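Print this post | E-mail this post

Our rules for picking soft things, second version

5 May 2022, by Remedios Lacson

Last year I wrote here that our handling rules fit on one page. Now they are four pages, and several readers asked me why they grew so much. I will try to answer, and also share the parts I think other small teams could use.

For those who are new: I write the work instructions for a team that teaches robot arms to pick and place things which do not keep their shape. Socks, bags of screws, sponges, fabric flowers. My training is in sewing factories, where I spent many years writing instructions for people. I believed that instructions for an arm would be easier, and for the first months I was quite wrong. A person who reads "hold it gently" already knows a lot. The arm knows only what we wrote, or what the operator did with it.

The old page came mostly from the manual of our supplier, Heltex, and it was written for boxes and bottles. It gave one closing force for all "light items". A fabric petal and a plastic bottle are both light, so according to the page they were the same thing. We followed this for 2,566 logged picks before I sat down and read the notes of the operators one by one. The word I met most often was "petal", and after it "bent".

So in the new version we start from the item and what part of it may be touched. The program comes after that.

Rule 1. Name the holding part before the first pick.

Every item gets a short card. On the card we write which part is for holding, which part can be touched by accident without harm, and which part must not be touched. For a flower, the holding part is the main stem. Leaves are permitted by accident. The petals and the small green sepals under them are not permitted at all.

It sounds simple, but please look at a real one from the height where the gripper comes in. From the side, standing at the table, a rose is one stem and one head. From the wrist it is a different object. The sepals go out sideways from the base of the bloom, a thinner stalk comes down right beside the main one, and a leaf can be nearer to the view than anything else and hide the base of both. 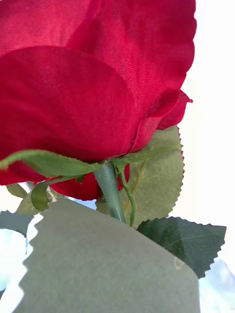 Rule 2. Write the card from the wrist view.

I learned this one slowly. My first cards were made at my desk, with the item in my hand and a cup of tea. They were nice cards, but the operators could not use them, since "the stem just under the head" is a place they often do not see well. Now the person who writes the card must sit at the screen and look at the item in at least 4 different positions. If the holding part is covered in one of them, the card must say what to do. Usually we write: back off, turn the wrist, come again. Do not push a leaf away with the finger.

Rule 3. Two stalks, one decision.

If there are two thin parts side by side, the card says which is the right one and how to recognize it. For our roses we write "the smooth, thicker one". We never write "the left one" – left changes when the wrist turns.

Rule 4. Stop on white.

When the background is too bright and the edge of the item is lost, the operator changes the lamp or the angle and begins again. Before, people guessed. I understand them, I also guessed.

Rule 5. Check the item after 28 picks.

Fabric gets tired. Hsieh, who keeps our shelf of items, asked for 100 and I asked for ten, and we agreed somewhere in between. A worn item goes in the gray bin and gets a line in the log.

I know that Surkonden and Graltel have their own rules for soft goods, and theirs are longer than ours. If somebody there reads this and can share how you treat thin branches, please write to me. Our card for eucalyptus is still empty, and I would like to finish it in June.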